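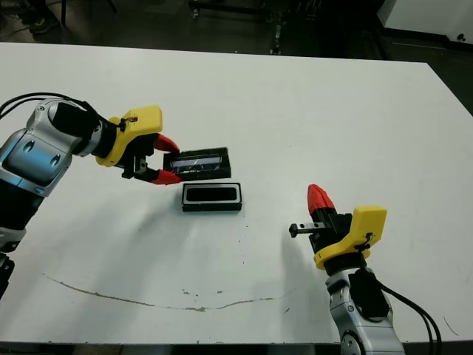

Has anyone tried the Birnow 30-day plant plan?

marrowfat_mo
My sister signed up and now wants me to do it with her in June. You pay up front, you get a meal planner and a shopping list every week, and they email you little charts of how much "impact" you've saved. The sales page says 364 people finished the last round and nearly all of them "felt lighter." Felt lighter how? Did anyone weigh them? I'm not against eating less meat, I just don't like paying to be told to buy lentils.

skillet_dan
I did it. Made it to the end, too. The recipes are fine if you like sweet potato. I don't want to see another sweet potato as long as I live.

marrowfat_mo
Did you feel lighter?

skillet_dan
My wallet did.

OatsAndEnds
I think you're both being a little harsh. I've been mostly vegetarian since college and the hardest part at the start was planning. If somebody hands you a list and you don't have to stand in the store wondering what's for dinner, that's worth something. Whether it's worth what Birnow charges is another matter.

gravyboat72
The list is the whole product, and the library has a shelf full of lists.

And those 364 people are the ones who finished. How many started? I looked all over the site and couldn't find it. If a thousand people quit in week one because they missed bacon, then "nearly all felt lighter" means nearly all of the ones who liked it liked it.

OatsAndEnds
Fair point on the number. I'd like to know that as well.

LutfaSheikh
Lutfa Sheikh here, I used my real name when I joined and never figured out how to change it. I taught home cooking classes for years and a lot of my students came in from plans like this one. The common complaint was that they were hungry by mid-afternoon. I went through the Birnow sample week and one of the lunches is a cucumber wrap and an apple. That isn't lunch for a grown person who works. Add beans, add an egg if you eat eggs, put some peanut butter on the apple.

skillet_dan
The cucumber wrap!! I had forgotten. I ate that in my truck and then drove to get a burger, so I guess I didn't really do the full 30 days.

gravyboat72
So are you one of the 364?

skillet_dan
I clicked the button that said I finished. Make of that what you will.

marrowfat_mo
Well, that answers my question about the survey.

peaseporridge
Going to disagree with most of this. I did the same round and I cook more than I used to, and my husband now eats chickpeas without a speech. Two years ago he wouldn't touch them. Nobody forced me to pay for it. Some people need a push and I'm one of them.

gravyboat72
Glad it worked for you, but would a notebook and a bag of chickpeas have done the same? You can't know that, and Birnow can't either. They still put it on the page like it's settled.

peaseporridge
I own plenty of notebooks. They didn't get me to cook anything.

OatsAndEnds
What about the fake meats they push? The shopping list for week 2 has Komevham slices on it twice and I don't care for them. Salty, and they go rubbery in the pan.

LutfaSheikh
I looked at the label on those. One of the sandwiches in the plan, with the Komevham and the pickles and the bottled dressing, comes to 1072 mg of sodium by my math. I wouldn't eat that every day. Fine once in a while.

peaseporridge
I swapped those out for baked tofu. You're allowed to change things.

marrowfat_mo
Does Birnow get paid to put Komevham on the list?

gravyboat72
No idea. There's no disclosure that I could find, which doesn't prove anything one way or the other. I'd ask them before giving them a card number.

marrowfat_mo
OK, I wrote to them. Asked how many people started the last round and whether the brands on the list are paid for. Got an auto reply with a coupon code.

skillet_dan
Is it a good coupon?

marrowfat_mo
Ten percent off. I told my sister I'll cook with her two nights a week from her copy and she can keep the charts. Lutfa, if you have a bean recipe with no sweet potato in it, please post it.

LutfaSheikh
Black beans, onion, a can of tomatoes, cumin, half an hour on low. Lime at the end. Serve it on rice and make extra for lunch.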